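# Keeping the Picking Cell Healthy

Visitors to Clarnance usually want to see the arm move fast. I asked to see what happens before it moves at all. The company runs a small sorting cell, which the team calls Trukik, and one technician spends the first part of every shift on it with a flashlight, a cloth and a checklist of 26 lines.

The list begins with the fingers. They must close parallel, and they must meet along their full length. The technician closes them on a strip of paper and pulls. If the paper slides out easily at the tips, then one finger has become bent, maybe by only a hair, and the cell will drop thin things all day. The fingers are changed after 3,000 cycles even if they look good. The old pair goes in a drawer for training new people.

After this comes the basket. It has wire mesh sides and a metal rim, and the rim is the enemy. When the arm goes down for an object near the wall, a finger can touch the metal and the controller stops with a collision error. So the basket must stand in the same position each morning. The team tried tape on the table, then small stops, and finally they decided to teach the four corners again every day — it takes a few minutes and they trust it more.
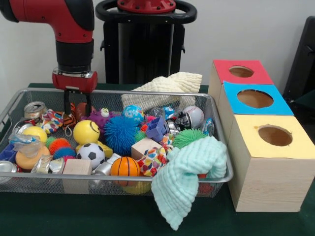
What goes inside is also part of the maintenance. A test load should be difficult in many ways: balls that roll, soft spiky toys that give no clear edge, crushed cans that shine, clear plastic that the vision system sometimes does not see. Cloth is the worst. A towel over the rim changes the shape of everything near it, and the arm can take hold of a fold together with the object under it. The technician mixes the load by hand and does not make it nice.

The software comes from Plodemik, a supplier that updates it every September. After the last update the team repeated a run of 1,000 picks, and 949 were good on the first try. Most of the failures were with cloth. They lowered the closing speed, and they raised the approach height near the rim.

There is one more habit which I liked. In the log, every stop gets one sentence in plain words, next to the error code. "Finger touched rim, back left." "Can slipped, grip too high." The idea came from Bạch, the workshop where the cell was first assembled, and new technicians read these sentences before they open the manual. The log for this year is already in its second book, and the bolts on the base are due to be checked again before the next one is started.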